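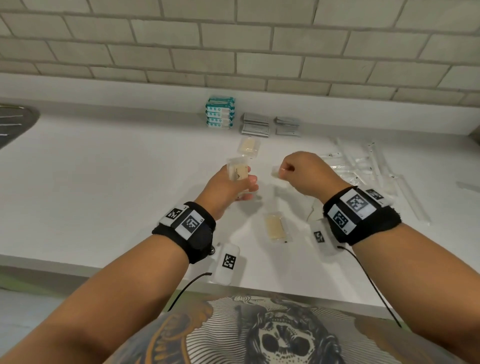 # Clear film, missed picks: an interview on the Harnutthorpe packing fault

Aug 28, 2024

In May, a kit-packing cell at Plerkanum's Harnutthorpe site began closing guest amenity kits with items missing. The gripper reported a good pick, the arm moved to the pouch, and nothing was released into it. The controls engineer who led the investigation agreed to go through the fault on condition of not being named.

The cell ran for 70 minutes before an operator weighed a finished kit by hand. "We had 400 kits on hold by then," the engineer said. "The counter showed no rejects. Every cycle had been logged as complete."

The first suspect was the vacuum supply. Pressure at the pump was normal and the hoses held. The fault was traced to the pick confirmation, which relied on a single vacuum threshold. A cup that caught a fold of loose film could pull enough vacuum to pass the check, then lose the item during the move.
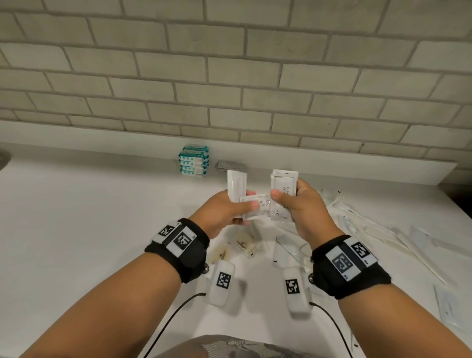
The threshold had been set during commissioning, using one item type only. "It was set on boxes. A box has a flat face and it either seals or it doesn't," the engineer said. Sorting the same goods by hand makes the difference plain: printed shampoo and conditioner sachets can be held upright as a small stack, with a thumb pressed against the front, while the long wrapped items lie on the counter at whatever angle they landed. The arm had one grip routine for all of them.

The engineer was blunt about the review that passed the setting. The supplier, Dönmez, had listed film packaging as a separate case in its commissioning notes. The site team read the line and signed it off without a test. "That's on us. The note was clear enough."

There was also a safety finding. On two occasions an operator reached past the light curtain's muting zone to remove a dropped packet. The muting timer had been left at its setup value — 2 seconds longer than the approved figure — and the arm did not stop. Neither operator was touched. The cell was locked out the same shift and stayed locked out until the timer had been corrected and checked. 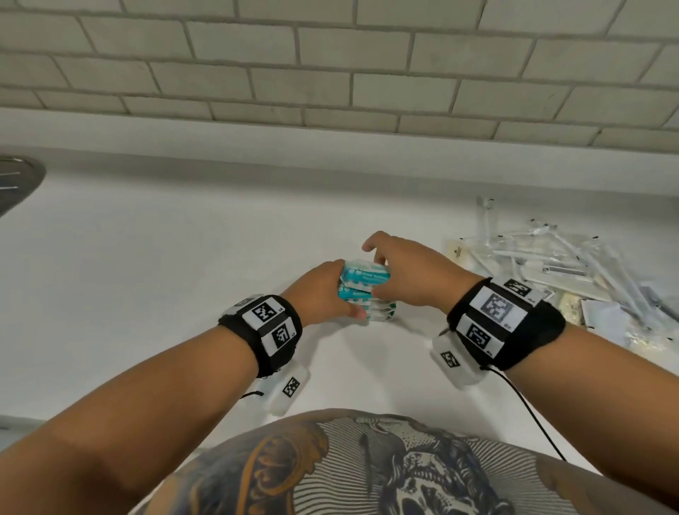 ## What was changed

Pick confirmation now uses two signals: vacuum level and a weight reading taken after the lift. If they disagree, the arm returns the item to the tray and the cycle is logged as a miss. The muting timer is under password, and its value is printed on the daily check sheet.

The grip routines were split by package type. To write them, the team went back to manual handling and studied how hands approach each item, how far the fingers close, and when the second hand comes in.
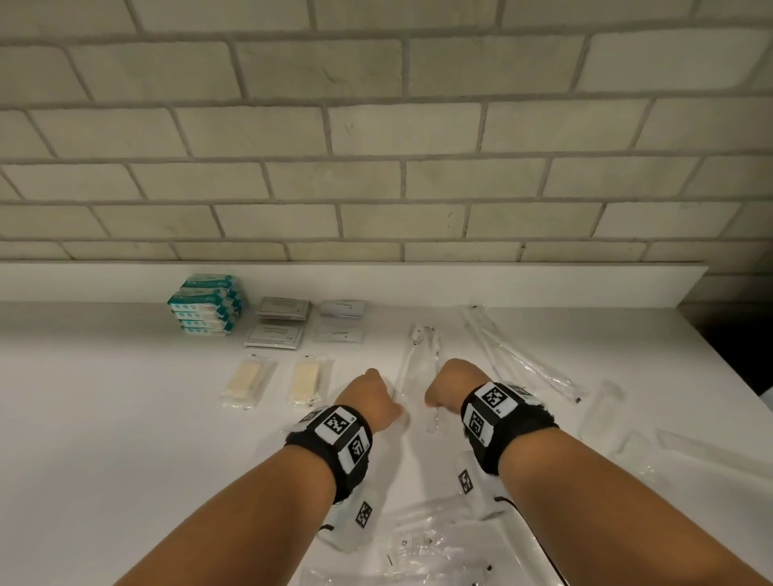
"We had been tuning suction for weeks without looking at the approach angle," the engineer said. "On film, the angle matters more than the pressure. Come in across a fold and you get a false seal almost every time."

The revised cell was put through some 100 trial kits before release, with every kit opened and checked. The weight check caught several bad picks on thin sticks, all of them returned correctly. The cycle is slower than before, and the engineer does not expect to recover the lost time with the present cups.

A second cell at Cevville uses the same controller and the same original threshold. It is packing boxed goods only until the new routines are loaded.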